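Cleaning mould off a woven basket kept in an unheated room

Posted in Home > Storage and damp

I have several woven storage baskets in a back bedroom in Fleston. The room is not heated and the meter read 88 per cent humidity for most of January. Two baskets now have a grey bloom on the underside and smell musty. What removes it without loosening the weave? I do not know if the material is natural or paper cord.
Weronika Czerwiński

Vinegar. Spray it on, wipe it off, done. Worked on mine.
mahuika40

Find out what the material is first. Paper cord softens when soaked and will not recover its shape, so test a damp cotton bud on the base. If the surface goes fluffy, use dry methods only.

Take the basket outside and brush along the strands with a stiff, dry brush, then vacuum with the brush head fitted. For natural fibre, wipe with a cloth wrung out in white vinegar and water, equal parts. Do not soak it. Stand it on its side in moving air for 14 hours -- longer if the base is thick -- and keep it at least 30 cm from any radiator, as fast drying splits the strands.

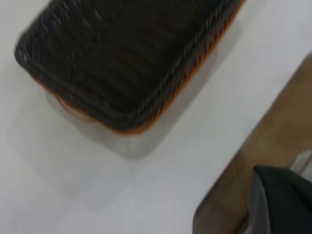
Page last changed: Mon 23 February

Dark weaves need a second check in daylight, along the ridges and under any edging, where bloom is easily taken for dust. A rounded corner holds more of it than a flat side.

None of this lasts if the room stays at 88 per cent. Get it under 60 before the baskets go back, and leave a gap behind them on outside walls.
Leokadia Sobczak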